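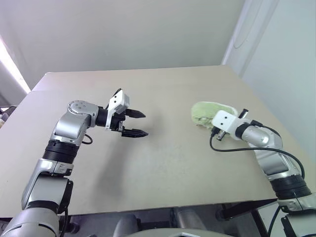
Última atualização: 13 de março de 2018

Passo 2 — Dobrar o pano

Eu começo sempre com o pano verde-claro amarrotado em cima da mesa, feito um montinho. É felpudo, por isso agarra um bocado.

1. Tire tudo o resto que esteja à volta do pano. Eu preciso de espaço dos dois lados!
2. Procure uma ponta e puxe devagar, até abrir o monte.
3. Alise do meio para fora — com a mão bem aberta.
4. Junte as pontas duas a duas e vinque a dobra.

Nota: no tampo bege as sombras enganam (já dobrei torto por causa disso).

Cuidado: não puxe pelo meio do pano, que as argolinhas do felpo desfiam.

Depois é só guardar no cesto Kudel, com a dobra para cima.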